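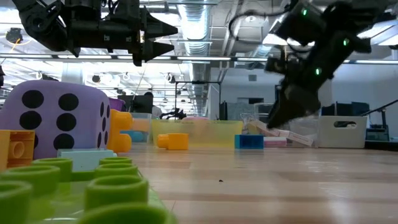

Dokwood says its two-armed robot can learn to tidy toys from 363 demonstrations. Check back in November

Dokwood, a small robotics company based in Trarska, says it can now teach a pair of robot arms to clear a table of toys using 363 recorded demonstrations, all of them performed by people steering the arms by remote control. The company calls the method Cirkavden. It has released a short summary, a handful of pictures and a sign-up page for prospective customers. It has not released the recordings, the code or a full set of test results.

The idea is an old one. A person drives the arms through a job, the movements and the camera views are stored together, and a program is trained to produce similar movements when it sees a similar table. Plenty of labs do this. Dokwood's claim is that it needs far fewer runs than usual, and that its operators can be ready to record after 18 minutes of practice.

What the summary leaves vague is how many attempts it took to get 363 good ones. A table in the back pages puts the number of sessions started at 971. The company says the others were dropped for "operator error, timing faults and other quality reasons" and gives no breakdown. If more than half of the recorded work ends up in the trash, the cost per usable demonstration is a good deal higher than the headline suggests, and somebody was paid for all of it.

The choice of task also deserves a look. Toy bricks and foam dice are forgiving things to handle. They don't spill or break, and a clumsy grip usually costs nothing but a second try. Cards are harder, because a two-fingered gripper has trouble getting under anything that lies flat on wood, and the summary mentions them only once, in a list of objects used. There is no separate success figure for them.

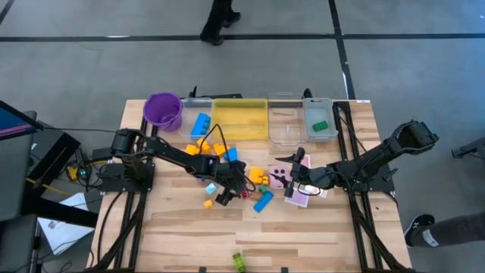
Blocks, cards and small toys lie between the two arms, with open containers along the back of the table.

Dokwood does give one overall figure. It says the trained system was run 500 times without an operator and "completed the sort in the large majority of trials." A large majority could be 60 percent or 95, and the difference matters to anyone thinking of buying. The summary doesn't say whether a run counted as complete if a single block was left on the table, or whether staff were allowed to nudge an object back within reach. We asked both questions. A company spokesperson replied that the details would appear in a longer report.

There is also the matter of who did the steering. Remote control of two arms at once is tiring work, and people get better at it over weeks. The 18-minute figure describes how long a newcomer needs before being allowed to record. It says nothing about whether a newcomer's recordings were among the 363 that were kept. Dokwood would not say how many operators took part, or whether its own engineers were among them. A system taught by its designers is a different product from one that a warehouse crew could teach on its lunch break – and the second is the one being advertised.

None of this means the method doesn't work. Cutting the number of demonstrations would be useful to a lot of people, and showing a robot what to do is easier for most workplaces than writing instructions for it. The summary is clearer than many on how the camera views and arm movements are matched up, and it admits that performance fell when the table was moved to a different room. It does not say by how much.

The first outside test may come from Chauvin, a packaging firm that has agreed to try Cirkavden on a line handling small boxed goods. Chauvin confirmed the trial but said it had made no commitment to buy. Its own staff will record the demonstrations, with Dokwood's people on hand for the first shift only. That arrangement should show fairly quickly how much of the 18 minutes holds up.

Dokwood expects to publish the longer report in November. It said it was "considering" releasing the discarded sessions along with the ones it used. Those would be worth more to other labs than another round of pictures. The sign-up page, meanwhile, lists no price and asks for a refundable deposit.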